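Wood Rods, Dowels and Canes: Storage, Straightening and Finishing

Thin wood stock is cheap to buy and easy to ruin. Most of the losses in a small shop come from storage, and most of the rest come from finishing one side and leaving the other. The notes below cover stock under 1/2 inch in diameter, including dowels, skewers, plant stakes, rattan cane and split bamboo.

Buying

Roll each dowel on a flat surface before paying for it. A straight rod rolls evenly. A bowed rod rocks, and the bow will show in the finished work no matter how it is clamped. Check the end grain as well. If the grain runs out through the side of the rod within a few inches, the rod will snap there under a bending load.

Nominal sizes are not reliable. Imported dowels are often undersized and slightly oval. Carry a scrap block with test holes drilled in it and try the rod in the hole. Dowels sold under the Dekenis name run consistent from one end to the other, but the 1/4 inch size is a tight fit in a 1/4 inch hole and needs a light sanding.

Storage

Long stock, over 3 feet, should lie flat on supports no more than 16 inches apart. Leaned against a wall, it takes a permanent curve in one humid summer. Short stock can stand upright in a container if the container is deep enough to hold at least a third of the length. Weight the bottom with gravel if it tips.

Keep rods away from heat registers, water heaters and exterior concrete walls. A cabinet on an interior wall is best. Plastic bags should be left open at one end.

Sort by diameter first and species second. A band of colored tape on the butt end saves measuring later. Do not use rubber bands for long storage. They perish, stick to the wood and leave a mark that stain will not cover.
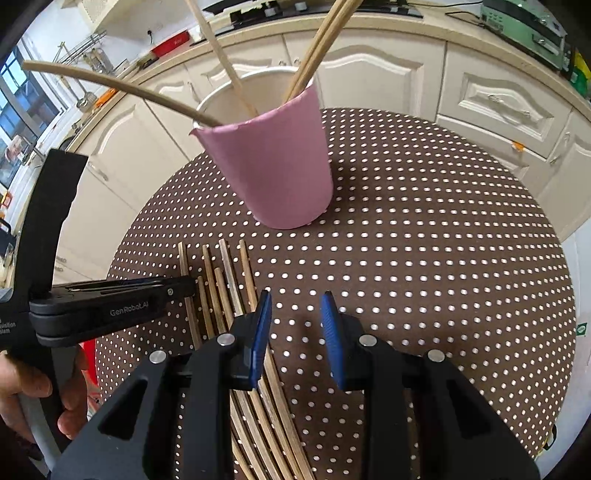 One reader objects to standing any of it upright: I kept 1/8 inch birch in a tall jar in a laundry room for a winter and every piece came out bent at the height of the rim. Flat in a drawer with a board on top, no trouble since. The objection is fair for anything under 3/16 inch. Stock that thin should be stored flat, or packed tightly enough that the pieces hold each other straight.

Straightening

A slight bow in a hardwood dowel can often be removed. Wipe the rod with a damp cloth, warm the outside of the curve with a heat gun on low, and flex it past straight by the amount of the original bow. Hold it until cool. Move the gun constantly. Scorching starts well before smoke appears.

Rattan behaves differently. Soak it in warm water for 30 minutes, longer for thick pole, then tie it to a straight board with cotton strips and leave it overnight. Do not use steel wire, which stains wet cane black.

Cutting

Use a fine-tooth saw and a V-block. Wrap the cut line with masking tape to hold the fibers. Side cutters crush the end and should be kept for skewers that will be trimmed again. For repeat lengths, clamp a stop to the block and cut all the pieces in one session without moving it.

Sanding and finishing

Chuck short lengths in a drill and run them through a folded strip of 180 grit, then 220. Wear a glove on the sanding hand. Keep the speed low, as a long rod will whip.

Coat the full length and both ends. The ends take up moisture faster than the sides and need a second coat. A thin oil such as Erkham 682 can be wiped on and off in a few minutes. For outdoor stakes, Colport 1501 exterior sealer holds up better but needs a full day between coats. Hang rods to dry from a small screw eye in one end, or push the ends into a foam block.

Oily rags must be spread flat outdoors until stiff, or put in a water-filled metal can with a lid. Do not ball them up in the trash.

Gluing

Cut a shallow groove along any dowel used as a pin so that trapped air and extra glue can escape. Yellow wood glue is sufficient indoors. Drill the hole 1/16 inch deeper than the pin is long in that piece. Clean up squeeze-out with a damp rag before it skins over, and leave the clamps on for one hour at room temperature, two in a cold garage.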